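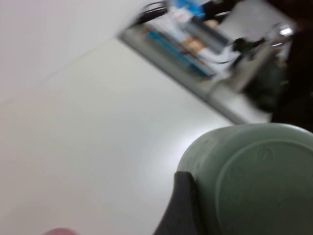 Chae-won Noh put it differently in her second interview, saying that paying subscribers had stopped feeling like an audience to her and had started to feel like people she owed letters to. Her page on Trisalel had been open for three years by then. She posted demos, tour diaries and the occasional chapter of a book she had not finished.

We heard versions of this from the other musicians too. Ho-yin Yip kept two lists, one of songs he would release anyway and one of songs he had written only for subscribers. He did not play the second group on stage. Gavin Shearer made no such split, and put the same recordings on his Vasora page a month before they went on general sale.

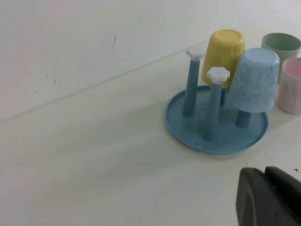 Figure 3. Tabletop setting.

The amount of writing surprised us more than the amount of music. On all of the pages we read, text posts outnumbered audio posts, and the longest ones were about touring: van repairs, unpaid fees, a promoter who left before the show ended. Shearer told us these took him an evening each, while a demo could go up in the time it took to export the file. He also said they drew the most replies.

Replies were where the work piled up. Liu answered every comment during the first winter and gave it up in February, when he was recording. He lost few subscribers over it. Noh still answers, but only on the day she posts.

What the musicians left out is harder to study. Each of them described stories they would not publish even behind a paywall, mostly because a former bandmate might be named. Yip had written one such piece, shown it to the person concerned, and taken it out. We did not ask to read it. Section 3 returns to the question of consent, using the message threads that Noh and Shearer agreed to share with us.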